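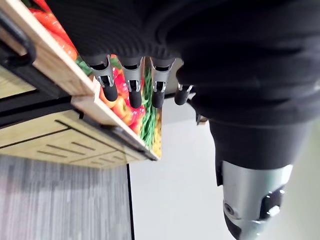
# Can a machine do the chores yet? Frequently asked questions

Last revised 9/20/21. Written for people who run small shops or just want somebody else to load the dishwasher. We don't sell robots and we don't get a cut from anyone who does.

### Can I buy a robot that stocks shelves?

You can buy one that scans shelves and tells you what's missing. That has been on offer for a while and it works well enough in wide, tidy aisles. Putting the goods on the shelf is another matter, and most of what gets called "stocking" in a sales deck is still done by a person after the robot sends an alert.

### What about produce?

Worse. A can has a known size and doesn't mind being squeezed. A ripe pepper minds a lot, and no two carrots in a bunch are the same shape. Green beans tangle. Ask any vendor to fill a bin with loose beans in front of you, and then ask them to do it again with the beans you brought.

### Don't hands with fingers solve that?

They help with some things. Rounded rubbery tips grip better than bare metal, and several fingers can close on an odd shape where a two-jaw clamp can't. But fingers also mean more joints, more wear and more ways to be slightly wrong. Suction cups and plain clamps still do most of the paid work, and there's a reason the people who buy machines by the hundred keep buying those.

### Why do some of them wear a cover?

Dust and crumbs get into joints. A fabric sleeve keeps some of that out and makes the thing less alarming to stand next to. It also snags, and it has to come off for washing. Ask who does the washing.

### I saw a video where the robot did it perfectly. Was it fake?

Probably not. It may well have been the good take, though. Before you believe a clip, find out:

- whether it was sped up
- whether a person was steering
- how many tries came before it
- whether the goods were real, or props that all weigh the same

Gemenum gets credit from us for printing the playback speed on its clips. Illden doesn't, and when we wrote to ask, we got a brochure.

### Has anybody tested one in a working store?

Seltunham ran a shelf trial with its own arm and told us it made 19 good placements out of 20. Sounds great. The items were boxed, and the arm had the aisle to itself. If you have 800 items to put out before opening, that rate leaves you 40 to pick up off the floor or straighten by hand – and you're still paying the person who does it.

### How about at home?

Floors, yes, if you pick up your socks first. Lawns, mostly. Laundry folding, dishes and putting away groceries, no, at any price a household would pay. Ebrahimi has been promising a kitchen helper "within 3 years" for longer than that.

### So should I wait?

If you have one dull, repeated job with the same part every time, get a quote now. If the job changes from hour to hour, hire someone and pay them decently.

### Will you update this page?

We plan to look at it again in October, after Seltunham's next trial. They say it will include loose vegetables. We've asked to bring our own.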